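Gripper pads on the Leker hand units, a short thread. Both units were due a look after a run of dropped parts in October.

1/ The pads sit on the inner faces of the fingers. Dust on them costs grip long before the rubber wears out. Inspect at both ends of a shift.

2/ Open fully and hold the unit level over a clear bit of table. Check the inner faces first, then the screws along the top edge.

3/ Cables next. They should run back past the wrist with slack in them. If one pulls when you raise your arm, re-route it before starting.
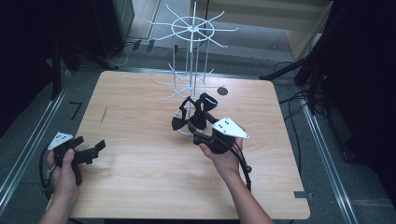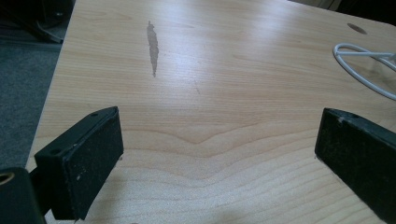
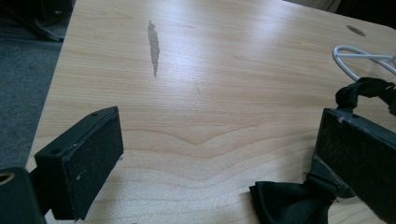 Ziltel Bench Notes

4/ Pale specks on a pad: lint-free cloth, a little isopropyl, 90 per cent. Wipe along the pad, never across the glued edge. Leave it open for 9 minutes.

5/ Keep straps and cloth clear of the fingers before you close them. A trapped fold will lift a pad corner.

6/ Marker plates: dry cloth only. Solvent takes the dots off. If a plate has been knocked, redo the calibration for that hand.

7/ Pads get changed as a pair, 2 per unit. One new and one old will close off-centre. Spares are in the Bjarnason drawer.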